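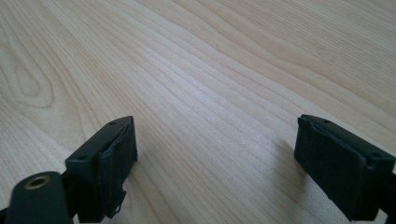

October, Wednesday, 7:40 a.m.

Humidity in the shop is down again. The heat came on over the weekend and the hygrometer by the finishing room door has dropped nine points. Moved the two test boards off the radiator wall and onto the rack by the window. Should have done that last week.

Finish trial, continued. Going back over where we are, as the notes from the first round are split between this book and the clipboard.

The question is still which clear coat goes on the tops for the Pristbridge library order. They want pale wood that stays pale. The oil we normally use turns everything honey-colored inside a year, and they have seen our older tables in the Trunton reading room and do not want that. So oil is out unless it is the white-tinted version, and I have doubts about how that one wears.

Candidates:

A – water-based, satin, two coats, sanded between.
B – water-based, satin, three coats, sanded after the first and second.
C – hardwax with white tint, two coats, buffed.
D – the Jultanitz sample, which came with a data sheet in German and one page of English that covers cleanup and nothing else.

All boards sanded to 180 and wiped with a damp rag to raise the grain, left overnight, then knocked back by hand with 220. Board 3 did not get the damp wipe. My mistake, and it shows. The surface came up rough under the first coat and had to be cut back hard. I am keeping it in the set but marked, so please don't count it for or against B.

8:30

Checked A and B by fingernail and by water ring. Glass of cold water left on each for an hour, then a mug of hot coffee for twenty minutes. A has a faint ring from the mug, gone after about half an hour. B has nothing. C has a ring and kept it. I buffed C with a dry pad and it faded but I can still find it when I get down low against the window. D has nothing from the water and a slight dullness from the mug.

Ordered one more quart of the A/B product. We have used 146 grams on the trial boards so far, more than I figured, mostly because the foam brush soaks up so much. Going to try the short-nap roller on the next pair and weigh it before and after.

10:15

Color. Put the boards side by side under the window and then under the shop lights. Bare offcut on the left for reference. A and B are both a little cooler than the bare wood, B slightly more. C is closest to bare but looks chalky in the open grain. D is warmer than I expected – not yellow, but you would notice it next to an unfinished piece. Someone should look at these who hasn't been staring at them all week. I left the boards out on the bench with the letters taped underneath. Write your pick on the pad before you turn them over.

11:50

Hirose pad sander is leaving swirls again. Changed the backing pad, changed paper, same thing. It only happens at low speed. I ran it at full speed with light pressure and the swirls went away, so for now use it that way and don't lean on it. If it gets worse it goes back for service and we go to the older one, which is slower but leaves a clean surface.

Found that swirls under satin are invisible until the second coat and then very visible. Wipe with mineral spirits and look across the board toward the light before coating anything. Let it flash off completely. I know we all know this, but two of the trial boards went through without it.

1:30 p.m.

Scrub test. White pad, soapy water, one-kilo weight on top, counting strokes. The target is 2,000 for a reading room table. C started to show bare fibers at 329, on the edge first and then in the middle. Stopped it there. A made it to the end with a slight polish in the track, so the satin is going shiny where it rubs. B the same, maybe less. D still to do. My arm is done for today and the jig motor is on the other bench with the belt off.

Edges are the weak spot on all of them. We break them with one pass of 220 and I think that is too sharp for this coating. Next boards get a proper small round, three passes minimum, and an extra coat along the edge before the top is flooded.

4:20

Leaning toward B. The extra coat costs half a day per batch with drying, and the library price was figured on two coats. Will work out the difference tonight and put it on the board.

To do:
Scrub test on D.
Roller test, weigh before and after.
Redo board 3 from bare wood.
Ask Jultanitz for the full data sheet in English, and for the recoat window.
New belt for the jig.
Empty the rag can – lay the hardwax rags flat outside first.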